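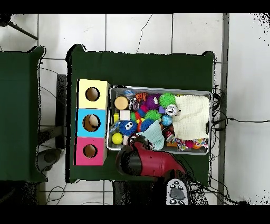
Figura 4. Posto de triagem: caixas de destino e cesto de objetos.

4.3 Preparação do posto e regras de trabalho

Esta secção aplica-se às células Griler com braço único e mesa coberta de pano. Leia todos os passos antes de ligar o braço. O operador deve ter concluído o módulo de segurança Fasgate.

1. Confirme que o botão de paragem de emergência está ao alcance da mão e que roda livremente.
2. Coloque as três caixas em fila, encostadas umas às outras, com os furos virados para cima. A ordem das cores deve ser igual à ordem registada na folha da tarefa.
3. Coloque o cesto ao lado das caixas. Deixe 8 cm livres entre o cesto e a borda da mesa.
4. Encha o cesto com objetos de forma e textura variadas: bolas, panos, blocos, embalagens vazias. O conjunto Shirima contém 74 peças, mas não é necessário usar todas.

NOTA: Os panos podem cobrir outros objetos. Isto é permitido, e até desejável, desde que a pinça consiga chegar a eles sem empurrar o cesto.

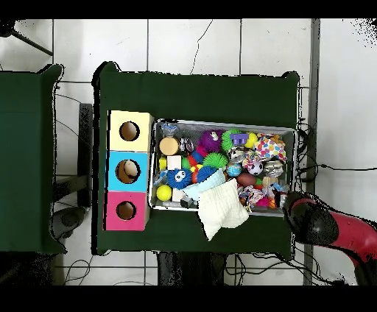
5. Passe os cabos pelo lado exterior da mesa e verifique que nenhum fica debaixo de um pé da estrutura.
6. Seleccione a velocidade reduzida e execute um ciclo vazio, sem agarrar nada. Observe o ciclo até ao fim.
7. Só depois autorize a primeira recolha. Em cada ciclo a pinça leva um único objeto.

CUIDADO: Nunca introduza a mão no cesto com o braço activo. Para retirar uma peça presa, carregue primeiro na paragem, espere 12 segundos e verifique o indicador. 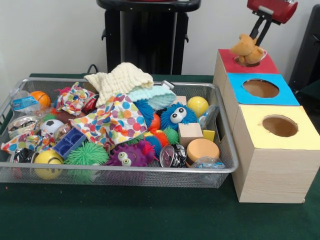 8. A pinça deve abrir por cima do furo e nunca dentro dele. Se o objeto é mais largo do que o furo, interrompa o ciclo e devolva-o ao cesto.
9. Faça uma pausa de inspeção depois de 52 ciclos. Examine os dedos da pinça e retire os fios de tecido com um pincel seco.
10. À sexta-feira, esvazie as caixas e substitua aquelas que têm o furo rasgado ou deformado.

NOTA: Se a mesma peça cai mais de 8 vezes no mesmo turno, anote o seu código no registo Grurkley e deixe-a fora do cesto até à próxima revisão.

Griler – Apoio técnico: consulte o seu distribuidor | © Griler. Todos os direitos reservados | Voltar ao topo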